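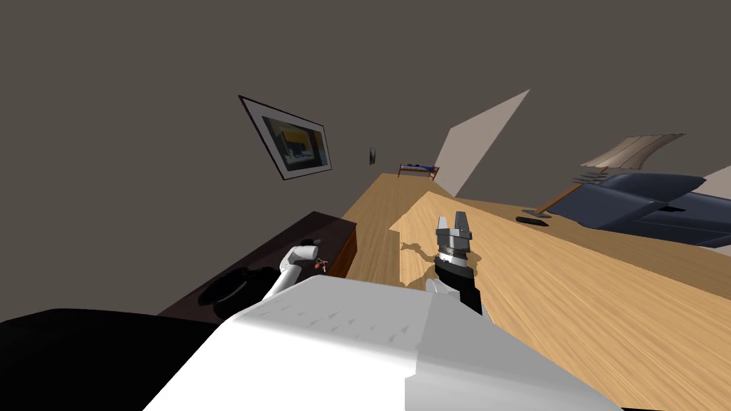 Karna Wall Paint, Matte, Interior

I rolled 254 square feet of drywall with two coats of Karna matte. Coverage on the first coat was thin over patched spots. The second coat evened it out after a 3-hour wait. Drips on the tray lip skin over fast.
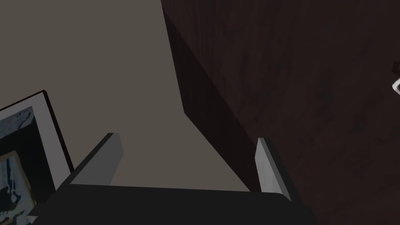 Plain surface, muted beige-gray.

Touch-ups flash slightly at a low angle. Tiren, which I used in September, hid them better but scuffed sooner. The can lists no scrub rating, so I ran 67 passes with a damp sponge on a test board. Slight burnishing, no color on the sponge. 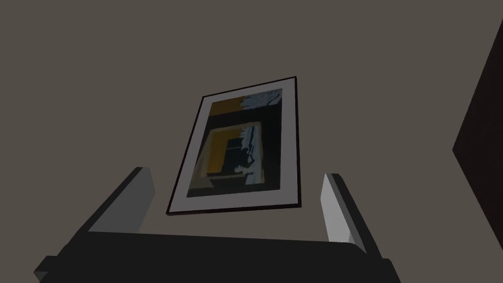
Verdict

Good for bedrooms. Use a primer over patches. Four out of five.

Omid Mazandarani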